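Ticket 302 – open day demo, CPU bench
Logged by: Ljubica Perić
Priority: high, visitors back at 2

Arm faults on the CPU step. Ran fine in rehearsal, then gripper force alarm mid-demo with the Skovmont group watching. Restarted controller, same alarm. Speed now at 40 per cent, no change.

Gripper and processor, Dell board:

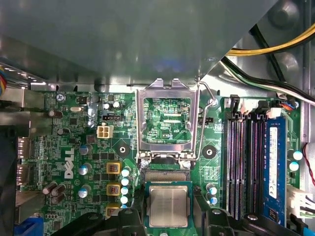
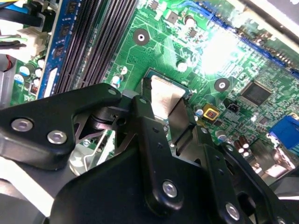
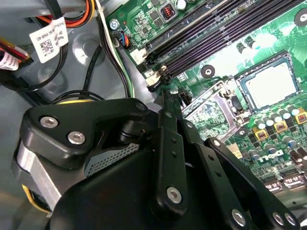

Lucrezia Donati says the Brendunov profile got loaded instead of ours. Checking teh config now. If its not that I'll do the afternoon run by hand and talk over it. Need someone from Stellar on the phone please – mobile, not the desk line.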